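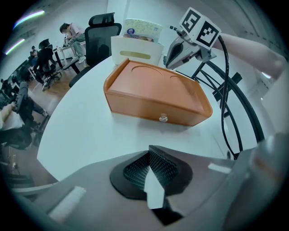

Work out what each collection station needs before you ask for a quote. The Ludon kit price covers the grippers and nothing under or around them, and the parts left out are the ones that hold up a start date. Tables come first. A round table with a small item at the center, such as a box with a drawer, lets an operator come in from any side, but the gripper cable has to hang down somewhere and it takes up the side where it falls. Allow for that side when you place chairs and desks.

## 3. Planning and Budgeting

Complete this section before you fill in the order form in Section 4. Purchasing will return forms that have no station count.

### 3.1 Set the station count

1. Decide how many people will be collecting at the same time. Use the busiest shift, not the average.
2. Plan one station per operator. Two operators can't share a table during a session.
3. Order one pair of grippers per station.
4. Add one spare pair for the site. Sites with more than 4 stations should talk to Omoleo about a second spare pair before ordering.

**Note:** Grippers are sold in pairs only. A single replacement gripper is a service item and goes on a separate form.

### 3.2 Price the hardware

The current price for one Ludon pair is $2,908, with cables and marker cubes included. Finger pads are included for the first set only.

1. Multiply the pair price by the number of pairs, spares included.
2. Add finger pads. The textured rubber wears with use and the pads are replaced as a set. Sites running every weekday should budget for one extra set per pair.
3. Add a host computer for each station. Check Appendix B before reusing an old one.
4. Add shipping. Triantafyllou handles freight and will quote it once the pair count is final.

**Caution:** Do not buy third-party cables to save money. A longer cable may fit the connector and still drop data partway through a session.

### 3.3 Price the station

Set aside $4,000 per site for furniture and task items. This is a ceiling, and any unspent part goes back to the site budget.

- Tables: light colored, with a plain top. Tables you already own are fine.
- Task items: boxes, holders, packs and other household goods. Buy doubles of anything with a drawer or a knob — knobs come off.
- Storage: one lidded bin per station.

Keep receipts for task items even when the amount is small. Stasarton reimburses them monthly, and November claims close early.

### 3.4 Check the room

1. Measure the clear floor on all sides of each table. You need 36 inches on the side where the operator stands.
2. Find the nearest outlet and network port. Write both distances on the form.
3. If the room is also used as an office, mark the desks on your sketch. People may stay at their desks during collection, but their chairs must not roll into the operator's space.
4. Check the ceiling lights and list any that flicker.

**Note:** A hand drawn sketch is acceptable.

### 3.5 Get approval

Send the totals and the sketch to Anastasia Lazaridis. She approves orders for all sites and will reply with a budget code. Enter the code in box 2 of the order form. Orders sent without a code are held — they don't keep their place in line.

If the station count changes after approval, start again from 3.1.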